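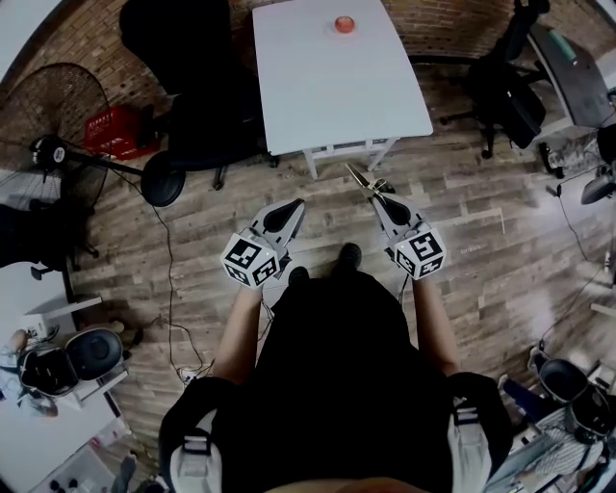
The Ground Floor Workroom, Otent Building, Stellidport

Posted 9 February 2018

The workroom is on the street side of the Otent Building, at 212 Nigatu Street. We took it over in August, when the building was a mix of storage and two small offices. It is now used most days for bench work, cutting, sorting and small assembly. This page collects pictures of the room in use, with notes on the furniture and how it is laid out. Several people have written to ask where things came from and what they cost, so those notes are included too.

The room is simple. It has a plank floor, a brick wall, some white tables and desks, and more black office chairs than we planned on. Most of it was bought used. We did the floor and the wall first and brought in the furniture afterward, a few pieces at a time.

Floor

The planks are in warm browns and grays and don't show dust much. The old carpet came up in one afternoon. The glue under it took the better part of two weeks. We scraped it by hand, swept, scraped again, and then laid the new floor on top of a thin underlay. There is a slight dip near the door that we did not fix. A rolling chair left there will drift toward the hall.

We sweep at the end of each day and mop every other week with a well-wrung mop. The floor supplier told us not to leave standing water on the seams. Felt pads go on anything without wheels.

Tables

The white rectangular table in front of the brick is the one most people end up using. It has thin legs and a lower crossbar, and it weighs little enough for one person to drag. We have a set of these, all the same height, bought from an office that was closing. They were $80 each and came with the screws in a bag.

Things we would tell anyone buying the same kind of table:

The legs loosen. Tighten them once a month.

The top marks easily. Marker comes off with rubbing alcohol, but glue does not come off cleanly, so put down a sheet of cardboard first.

Don't sit on the end of it.

Small round things roll. Put them on a base or in a dish.

There are desks as well, for paperwork and for people who want to sit away from the main table. One of them is white like the tables and one is dark. The desks were already in the building. We moved them to the sides so the middle of the floor stays open for anyone working on their feet.

Chairs and stools

The office chairs are black and came in more than one batch, so they do not all match. The tall-backed ones are better for long sessions. The round stool is good for short jobs at the table, where you are up and down a lot. Whoever uses a chair is supposed to roll it clear of the table when they stand up to work, and mostly that happens.

One batch had bad casters. Replacements cost $12 for a set and press in without tools. Turn the chair upside down, pull the old one straight out, and push the new one in until it clicks. If it won't click, check for hair and thread wound around the stem.

Air and power

The building has no air conditioning on this floor. We use a large standing fan, black, with a round wire grille. It moves a lot of air. On the top setting it will also move paper, so pattern sheets and labels have to be weighted down. It is loud enough that people turn it off to take phone calls.

Cords are the main nuisance in the room. There are outlets on two walls and none in the center, so cables cross the floor. We plan to put in a cord cover between the fan and the outlet. Until then, please look where you step.

Crates and tools

Loose supplies are kept in plastic crates. The red one is the oldest and has been through two moves. We tried clear bins with lids for a while, but the lids cracked in the cold storeroom. Open crates have held up better, and you can tell at a glance when something is running low.

Scissors stay at the table. The metal pair is for paper, tape and string only. Fabric shears have their own hook in the storeroom and should go back on it the same day. Tools that need charging go on the shelf by the sink overnight.

The wall

The brick was behind drywall when we got here. Jindden, the contractor that did the upstairs windows, opened a test patch and found it sound, so we had the rest uncovered. The area came to 124 square feet, not counting the section behind the pipes. After that it was brushed, vacuumed and left alone for a month to see how much it would shed. It shed a fair amount. The worst joints were repointed, and we still wipe down the tables in the morning.

The bricks are reddish-brown with tan ones mixed in. The wall is the part of the room visitors mention first. It is harder to live with than plain drywall. You can't tape anything to it, it holds dust, and it makes the room a little darker in winter. We would still do it again.

At the table, with the brick wall behind. Short sleeves, arm reaching toward the table. 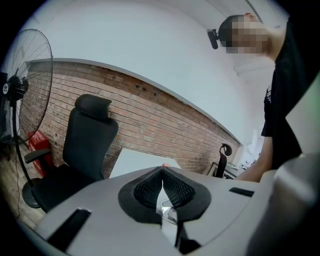
A reader in the same line of work wrote that bare brick next to a work table is a mistake unless it has been sealed, and that a clear matte sealer stopped the grit in her own shop within a week. She added that she would try a small spot low on the wall first, as the color came out darker than she expected, and that the floor should be covered well past the drip line.

We have not sealed ours so far. The contractor suggested giving the new mortar a full season, and we want to see a sample panel before choosing a product. If we go ahead, it will be done over a long weekend with the tables moved into the hall.

Still to do

Cord cover for the fan cable.

A second light over the main table. The ceiling fixtures are fine for general use, but they put your own shadow on the work when you lean over it.

Pads for the desk legs.

Sort out the odd chairs. Two could go upstairs if someone there wants them.

Visiting

The workroom can be seen by arrangement. Use the Nigatu Street entrance; the side door is kept locked. Wear closed shoes if you plan to work at the tables. There is street parking on the far side, and the freight entrance must be kept clear at all times.

Share this page: 12 shares | 0 comments

This site uses cookies to remember your settings. By continuing to browse, you agree to their use. Accept | Learn more

Contact | © 2018 Otent Building, Stellidport. All rights reserved. | Back to top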